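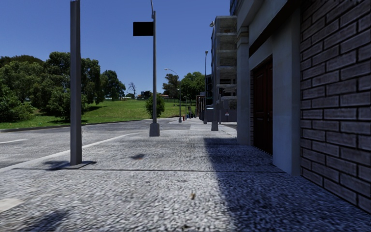
A simulated sidewalk, with a leaf-like scrap on the paving.

My least favorite chore is sweeping out front of the shop, and for two years I've been waiting for a machine to take it off me. Marisol Beltrán, who runs the bakery next door in Lusby, thinks we'll have one by December. I love her optimism (and her rye bread), but no.

I've been poking around in the rendered streets people use to train these things, and I get why they start there. You can bump into stuff 2,000 times and it costs you nothing! But look at what a broom robot has to sort out before it even gets going. Is that a leaf or a stain? A leaf you sweep. A stain you could sweep until closing time.
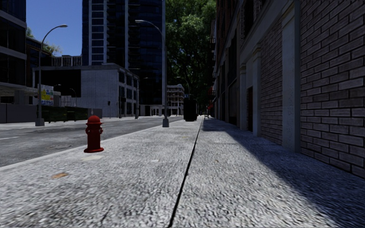
Hydrant, curb, a deep shadow along the buildings. Sweep around the first, mind the second, ignore the third.

My nephew does this for 10 dollars and a soda, and he has never once tried to clean up a shadow. The Gristard unit I watched at a trade show in Trorkthorpe slowed down for every one of them. It did a lovely job on the flat gray carpet in the booth, I'll give it that.

And a real block keeps changing on you. Benches, awnings, people, whatever the place down the street has rolled out that morning.

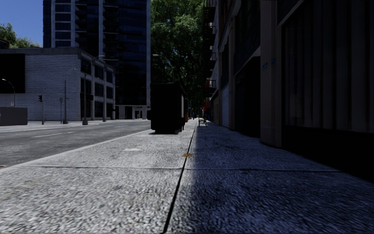 So would I buy one?

Not yet. Show me 14 mornings in a row on my own front walk, with wind, and I'll get my wallet out. Until then the broom stays by the door.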